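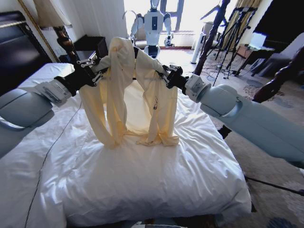 Visit report: housekeeping open day at Nivcombe, Wed 6 December

The hotel at Nivcombe opened its upper floor to visitors for the day. Entry was free, with a tour every 80 minutes and no more than 12 people in each. I took the second one.

The first stop was the linen room, where Zemgate supplies the sheets. They switched over in November and now send out 323 pieces a week. Shelves are labeled by bed size. I would have liked more time there, but the group moved on to the bedrooms.

The bedroom we saw has a dark wood headboard, white pillows and a white duvet on a large bed. The window lets in plenty of daylight, which helps when checking fabric for marks.

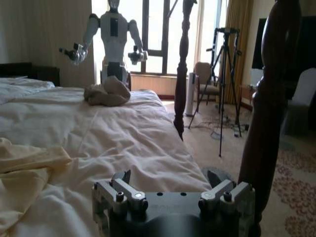
The talk covered the order of work in a room. Loose clothing comes first, then towels, then the bed. Long sleeves are laid out flat before anything is folded, and the duvet is smoothed last. A full room is allowed four visits a week, fewer if the guest asks.

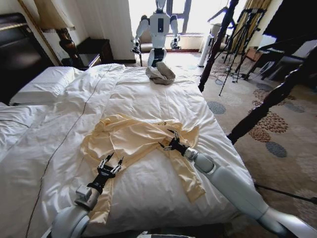
Cream-yellow garment on the duvet, bedroom stop.

Coffee was served in the Pacheco lounge downstairs. The Illel bus stops across the road, and parking is behind the kitchen entrance. The printed map shows the old entrance, so follow the signs.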